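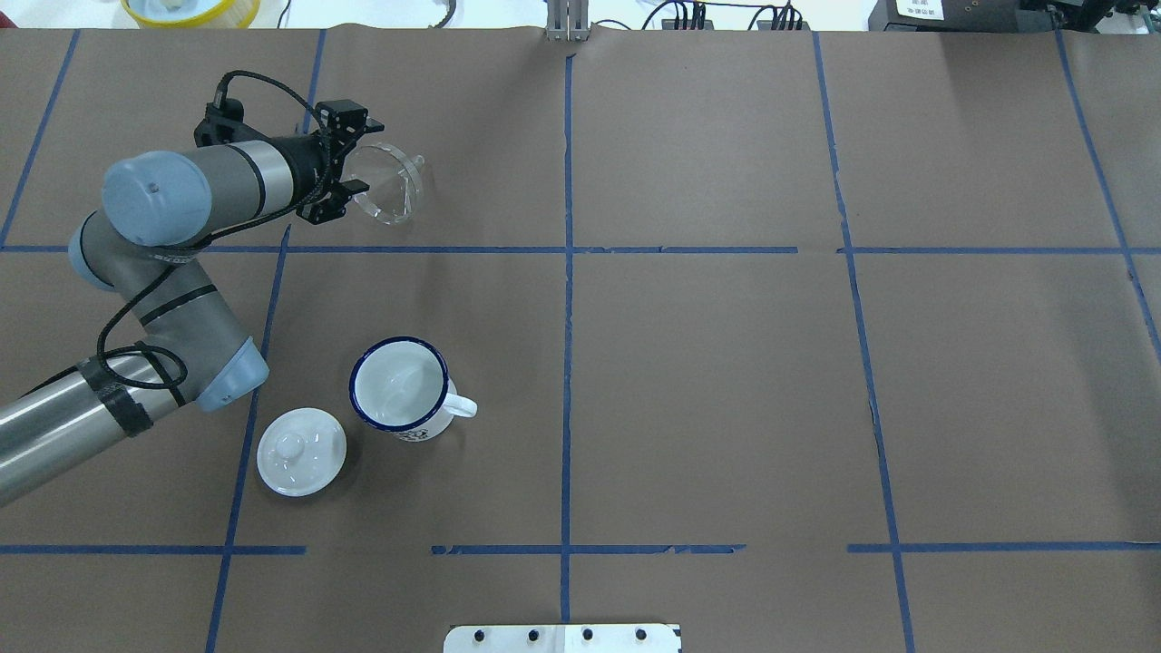

enamel_and_ash

Posted February 2019

Need some opinions from the camp cooking crowd. I've been using enamel mugs forever, the white kind with the dark blue rim, and my partner has decided we should switch the whole kit over to stainless before the long weekend. I love the enamel. Tea tastes better out of it and I will not be taking questions on that. But two of ours have chipped down to the metal now and one has a rust spot on the bottom the size of a five cent piece.

So is a chipped mug still okay to drink from? And has anyone got a brand that lasts? I've been looking at the Tetham ones but they're dear once you add postage to Tassie.

gumboot_gary

Chip on the outside, who cares. Chip on the inside, it goes in the shed and holds screws. That's been the rule at our place since I was a kid. It's little bits of glass when you get down to it, and I don't want that in my cuppa.

mallee_mo

Bit harsh Gary! I've got one with an inside chip near the lip that I've used for years. The flaking happens when it's fresh. Once the loose bits have come away I give it a good scrub, dry it properly and put a wipe of oil on the bare spot. Never had a drama.

gumboot_gary

You do you Mo, but I've seen one keep shedding. Wouldn't give it to the grandkids.

threebilly

I'm with your partner, sorry. Went stainless after our Simpson trip and haven't looked back. We had nine enamel mugs in a milk crate and after 300 km of corrugations every single one had a ding in it. My Ondrejka double wall keeps coffee hot for ages and you can chuck it at a tree.

enamel_and_ash

Yeah but you can't put a double wall on the coals can you? Half the reason I like enamel is that I can warm up the dregs right there in the mug. Did you have anything packed between yours in the crate? Ours go in old footy socks, one each, and the chips we've got are both from dropping them on concrete at home (me, both times, I'll own it).

threebilly

Fair point on the coals, I do miss that. And no socks, just stacked them in. Might have been asking for it.

mallee_mo

Footy socks is genius. I use tea towels because then you've got tea towels.

saltbush_sue

Can I put in a word for the old stuff? My everyday mug was Mum's, she bought it in 2000 with a matching kettle, and the coating is so much thicker than what's in the camping shops now. I bought a Tramotard set a few years back and you could feel how light they were straight out of the box. Chipped the first one on the tap. Op shops are the go, country ones especially. Run your finger around the rim before you buy, and look underneath too, people forget the base.

gumboot_gary

Agree with Sue on the weight. Not sure I'd buy second hand for drinking out of though, you don't know how old it is or what they put in the colours back then. Plain white inside only for me.

saltbush_sue

Yep, white inside for me as well. The fancy orange ones I just put plants in.

enamel_and_ash

Okay so inside chip retires to the shed, outside chip stays, and I'm off to the op shop in Longford on the way through. What about the rust on the bottom? I tried steel wool and it came back by the next trip.

mallee_mo

Bicarb paste, leave it overnight, then scrub with a soft brush. Steel wool scratches the good enamel around it and you end up with a bigger patch. Then dry it! Don't leave it upside down on a wet rack, that's where the bottoms go.

threebilly

Or buy a stainless one.

enamel_and_ash

Tell my partner you said that and I'll never hear the end of it. Bicarb's on tonight, will report back after November if they make it through the whole season.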